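Progress report to the Vestau fund, February
Prepared by Teodor Løken, Berge workshop

In this period we finished the maple boards for the play tables. Each board is glued from planks and sanded by hand. Two boards had to be glued again, so we are a little behind the plan. The foam shapes from Urus have arrived, 288 pieces, and we have paid the invoice.
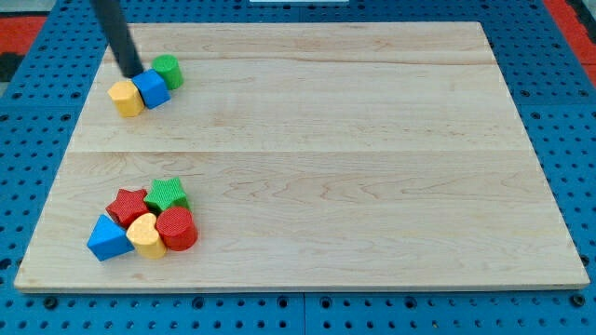
Materials
The maple is pale and the foam colours are easy to see on it. We ask for your approval to order wood for 3 more boards.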